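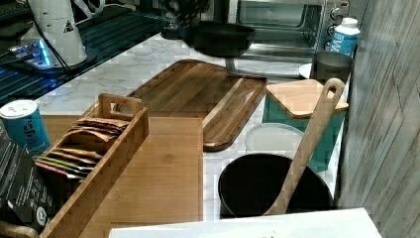

Bestirbridge Calls for Published Terms in Husteveck Transit Agreement

FOR RELEASE: Jun 23, 2024

Home | Briefings | Press | Staff | Contact

The Bestirbridge policy office today asked the governments of Prumach and Husteveck to publish the full text of their draft transit agreement before it goes to a vote in either legislature.

The draft sets rules for freight, consular access and the handling of detained travelers at the shared border. Only a summary has been released. The summary runs to 8 pages and refers to annexes that are not attached. Bestirbridge has identified 226 references to those annexes, most of them in the sections on detention and appeal.

"A legislature cannot ratify a cross-reference," said Sohail Rana, senior analyst for treaty affairs. "The annexes hold the definitions. Until they are released, the main text has no fixed meaning on consular notice."

Under the existing arrangement, known as the Pálfi protocol, each side must notify the other when one of its nationals is held at a crossing. The summary replaces the fixed deadline with the phrase "in due course." It does not say whether the protocol lapses on signature or on entry into force.

Bestirbridge recommends that both governments:

- release all annexes in both working languages;
- state the date on which the Pálfi protocol ends;
- restore a fixed deadline for consular notice;
- name the body that will hear appeals from carriers.

Some 300 carriers hold permits under the current rules. The draft would raise the annual permit limit to 600 but gives no method for assigning the new places.

A clause-by-clause note is available to reporters on request.

Contact: Bestirbridge Press Desk | © 2024 Bestirbridge | Back to top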